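Bench operators wanted – gripper and controller comparison, Urkach bench

Part time, on site, starts January. Apply by email, details at the end. Please read to the bottom before writing, half the questions we got last time were answered on the page.

Short version

We need people to drive two-arm benches by hand and tell us which setup they'd pick if they had to do it all day. Paid, seated, indoors. No robotics degree needed. Patience needed.

We are Skokus, a small test shop. Other companies build grippers and controllers, we put them on arms and have people use them till opinions form. This round is two finger sets (Nurnska and Hosseinzadeh) and two ways of driving. Same arms throughout, same camera positions, same tabletop stuff. Naveed Hayat runs the bench, Kyu-ri Yoon does scheduling and pay, Tumelo Mabuza reads all the notes and writes the report.

What the work is

You sit at the controls and run both arms through household-type tasks. Put a thing in a paper bag. Take it out again. Hold a cup still with one side while the other side does something to it. Straws, sticks, lids, packets, boxes, bits of egg carton. Cheap objects, nothing precious, don't worry about denting them.

It sounds easy and the first hour is not. A paper bag is a pain. The rim folds, the handles catch on things, and if you come down too far to one side the whole bag walks across the table. We care a lot about bags for exactly that reason – they show up differences between finger sets that a wooden block never will.

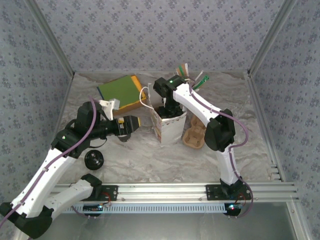

A typical task has a written goal and a time limit of 3 minutes. You try it, you stop, you score it, you say one or two things out loud about what bugged you. Then the objects get moved and you go again. After the break you swap controller and do the same list over. Finger sets get swapped between sessions, by us, not by you.

Sessions are 70 minutes with a break in the middle. Most people do 2 a day. We won't book you for more than that, hands get tired and the scores go strange.

What we are comparing

Fingers first. The Nurnska set is the narrower of the two, the Hosseinzadeh set has more pad. We have our guesses about which wins on thin sticks and which wins on cups but we'd like you not to know our guesses, so don't ask Naveed, he will tell you.

Then controllers. One is a pair of small leader arms you hold and move, the big arms copy you. The other is a pair of handheld grips with a trigger. Some people hate one of them right away. Fine! Hate is useful, write it down, but you still have to finish the block with it. We need full blocks from everybody or the comparison falls apart.

Cameras are not being compared this round. Leave them alone. If one gets knocked, say so and Ye-seo Shin will put it back where it was. Please do not put it back yourself, even if you are sure you know where it goes.

Who we're looking for

– 18 or older, comfortable using both hands at once for different jobs
– can sit for a full block and keep concentrating
– okay with doing the same task 30 times and scoring the last one as carefully as the first
– writes clear plain notes in English. Spelling doesnt matter, ours is no better
– can commit to the whole round, not just week one
– normal or corrected vision, and decent depth judgment off a screen

Good to have, not required: gaming controllers, sewing, model building, dental or lab work, crane or excavator time, playing an instrument. Left handers very welcome, we are short of them and every controller study ends up tilted toward right-handed people.

If you've worked for a company that makes grippers or controllers in the last year, tell us. Might be fine, might not, depends which one.

What you'd be doing, in order

1. Check in, sign the sheet, put your phone in the locker. Watches and loose bracelets too.

2. Read the task card for the block. Ask now if anything is unclear, not halfway thru.

3. Warm up. Five minutes of free driving, both arms, no scoring. Open and close each gripper a few times, reach for the back of the table, get a feel for where the arms can meet in the middle. Two arms over one small table get in each other's way more than you'd think.

4. Look over the layout before you start. Box, bag, the pink cup with the straws and sticks in it, the small cup, the round black lid, whatever is on the card. If something isn't where the card says, stop and call it.
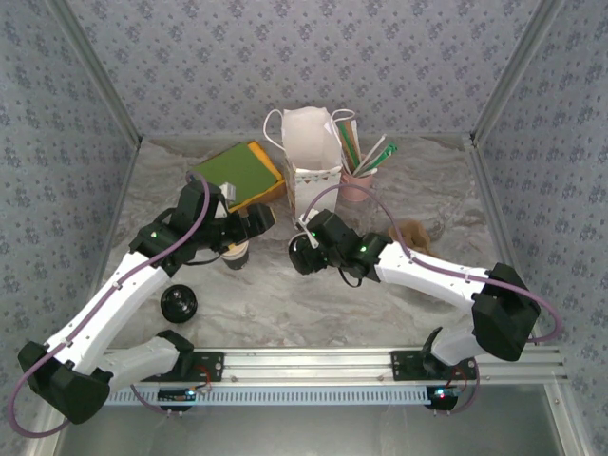
5. Run the block. Score each attempt right after, on the tablet: done, partly done, dropped, gave up. "Gave up" is a real score and we want it used. Someone who wrestles one lid for the whole time limit and then marks it "partly" has cost us a data point.

6. Talk while you work if you can. Not everyone can, no pressure. A sentence after each attempt is enough.

7. Break. Leave the room, move your hands around, have a snack.

8. Second half, other controller. Same card, same order.

9. Write up. Ten minutes, plain words. What slipped, what you couldn't see, which finger set you'd want if this was your job. Not interested in polite, the manufacturers don't see your name.

Training

Your first day is training and is paid at the full rate. Ha-rang Shin does it, one or two people at a time. She'll start you on the box, it's big and it forgives bad aim, then cups, then the sticks, then the bag. Most people are ready for scored blocks by the end of that day. If you aren't you get a second training day, also paid, and after that we have an honest talk about it.

We don't score training attempts and they don't go in the report.

Things applicants ask

Is it dangerous? You're not within reach of the arms when you drive them. Stop button is next to your right hand, there's a second one by the bench. Hit it whenever you like, you won't get in trouble for a stop. You will get in trouble for reaching over the table while the arms are live.

Will I be recorded? The bench is recorded, arms and table and objects. Your controller motion is recorded. Your voice is recorded if you agree to talk-aloud, there's a separate box for that on the consent form and you can leave it blank. No camera points at you.

What happens to the recordings? Kept for the comparison, and the two finger makers get the results without names on. The full wording is on the form, Kyu-ri sends it before your training day so you can read it at home. Take your time with it.

Can I bring a friend to watch? No. Sorry.

Do I need to fix anything? No. If a finger pad peels, a cable comes out of its clip, a cup cracks – stop, call it, wait. You're paid for the wait.

What if I break the arm? You'd have to try pretty hard. They stall before they hurt themselves, mostly. Nothing comes out of your pay in any case.

Can I pick which controller I use? No, everybody does both. The starting order is assigned and we can't swap it around, so please don't ask on the day.

What if I get motion sick looking at screens? Tell us when you apply. Some people do fine with shorter blocks, some don't. We'd sooner know before the training day than find out during it.

Is there work after this round? Probably. We keep a list and people who finished a full round get called first. Next one is likely to be a wrist comparison on the same bench but it isn't signed, so don't plan rent on it.

Pay and hours

Hourly, rate is in the offer email, same for everyone regardless of experience. Training, waiting and write up time all count as hours. Paid every second week. Travel is not covered, there's bike parking and the bus stops right outside.

Blocks run on weekdays, mornings and afternoons. Tuesday mornings are bench maintenance, no sessions then. Tell us your regular free times up front and be realistic. A missed block can't just be moved to the evening, the order of finger sets is fixed and one no-show pushes everybody behind it.

If you're sick stay home and text. That's fine. Not texting is what isn't fine.

How to apply

Email Kyu-ri Yoon at the jobs address on our contact page, subject line "Urkach bench". No resume needed, no cover letter. Send:

– your name and a phone number
– which mornings and afternoons you're free, every week, for the whole round
– left or right handed, or both
– anything you do with your hands that takes care, work or hobby, a couple lines
– any company in the gripper or controller business you've worked for lately
– whether screens make you queasy

We answer everybody. If it looks like a fit you get a try-out slot, 30 minutes on the bench with Ha-rang, paid. You drive both controllers and have a go at the bag. We're not looking for a great score at the try-out, we're looking at whether your notes make sense and whether you stop when something goes wrong.

Places go as they fill, so sooner is better. If you applied for the last round and didn't get in, apply again, just put "2nd time" in the subject so Kyu-ri can pull your old email and you dont have to type it all out.

Questions about the schedule or the form, Kyu-ri. Questions about the bench itself, Naveed, but he's slow on email when sessions are running so give him a day or two.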